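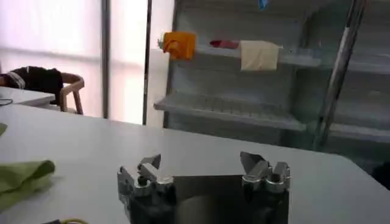

oldrich_b
Looking for advice on a work table for a shared room. We have a big white one and I'd like a second the same size, to replace the little white table by the window. Mine has a smooth top and a rounded corner, and I fold laundry on it. Right now there's just a light green cloth bunched up on the left side. The Carano is $79 more than the Skeltex and I can't see why.

tarun_y
Skeltex is fine. I've had mine since November and the top still wipes clean.

mhairi_c
Disagree. Ours wobbled after 3 weeks and we sent it back. Pay the extra.

tarun_y
Did you tighten the legs? They need it once after the first month.

mhairi_c
Twice. Still wobbled.
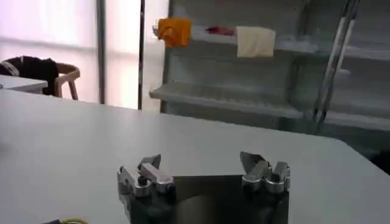
fumiko.n
I'd keep the small table and skip the second big one. Two large tables in a shared room leave you walking sideways. You already have the chair with the curved back in front of the window, and the black thing draped over it needs a hook more than you need another table – a rail from Altico would do it.

oldrich_b
Fair point about the hook. I still want the folding space, though.

mhairi_c
Then measure first, including the space to pull the chair out.

oldrich_b
Will do that tonight and post the numbers.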